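Do Waiting Time Numbers Mean What We Think They Mean?
Student project report, Health and Society course
Ilham Fahmy
2026-07-14

1. Why I picked this

My town has one hospital, Evton General, and every October it puts out a leaflet on how long people wait for planned surgery. Last year's leaflet said 93 percent of patients were "seen within target." My aunt had been waiting for a gallbladder operation for most of that year, and so had two people on her street. I wanted to know how the number could be that good when everyone I talked to had a story that was that bad.

I should admit that I started out thinking the number was a lie. I don't think so now, but I don't think much of it either.

2. What I did

I read the leaflets from Evton and from the two other hospitals in the area, Feltum and Puseck. I also read the longer reports behind them, where I could get them. Feltum sent theirs after one email. Puseck sent a different report from the one I asked for, and then the right one.

After that I handed out a short survey at the library and the bus station. I got 27 usable answers from people who had planned surgery at one of the 3 hospitals. That is a small group and it is not a fair sample. People with a complaint are more likely to stop and fill in a form, and people who are still very ill are not at the bus station at all. I have tried not to lean on it too hard.

3. When does the clock start?

Most of the trouble is in this question. A patient would say the wait starts when the family doctor says "you need to see a surgeon." At Feltum, the clock starts when the hospital receives the letter. At Evton it starts when the surgeon adds the patient to the list, after the first visit. At Puseck the report uses both dates in different tables and does not say why.

So the Evton figure leaves out the whole stretch between the family doctor and the first visit. In my survey that stretch was the part people complained about most. One man wrote that he had "waited to start waiting," and I have not found a better way to put it.

The clock can also stop. If a patient turns down a date, even for a funeral, Evton sets the wait back to zero. The leaflet does not mention this. I found it in a footnote to the long report.

4. What does "seen" mean?

"Seen within target" sounds like "operated on within target." At Evton it covers a visit with the surgeon, a visit with a nurse, or a phone call. All of these may be useful, and a phone call may even be the right thing for some patients. But they should not be in the same pile as an operation.

5. New equipment and old lists

All three hospitals talk about robotic surgery in their reports, and always close to the waiting numbers, as if one explained the other. I looked for a table that linked the two and did not find one.
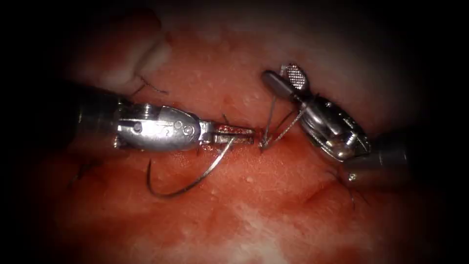
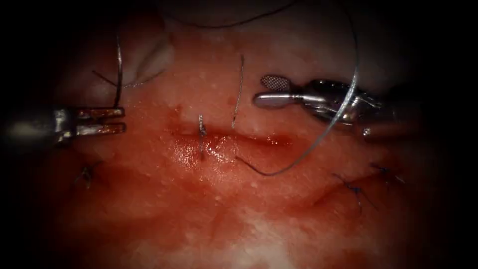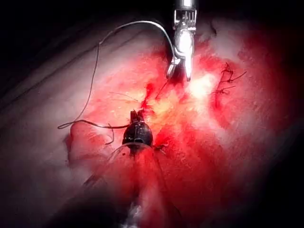
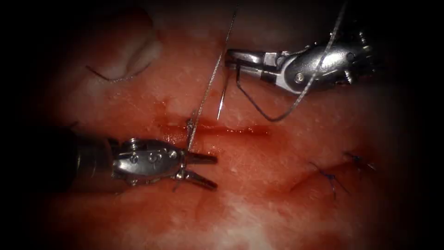
Robotic instruments at work over tissue.

The Poduval Fund, a local charity, gave money for 900 extra hours of operating room time, to be shared among the hospitals. I thought this would be the easy part to check. It was not. Feltum lists its share by month. Evton says its share was "fully used," with no figures. Puseck counts the hours as open when the room was open, whether or not there was a surgeon to work in it. A nurse who filled in my survey wrote that staff were short all year and that more hours on paper did not mean more operations. That is one person's view, but it fits with the rest.

6. What I would change

I would start every clock at the family doctor's letter, and I would report operations apart from visits and calls. I would also print the longest wait next to the usual one - a good average can hide a few people who have been left for a very long time.

Feltum already does the first of these. Its number is the worst of the three, and it got a bad write-up in the local paper for it, which seems unfair to me. A hospital that counts honestly looks slow beside one that does not.

7. Problems with my own work

My survey asked people to remember dates, and some clearly guessed. I left out anyone who gave only a year. I also did not ask what kind of surgery they had, and I should have, as a hip and a cataract are not the same wait. My teacher pointed this out after the forms were printed.

I wrote to Evton twice to ask about the reset rule. I got a polite reply to the first letter, with a copy of the leaflet.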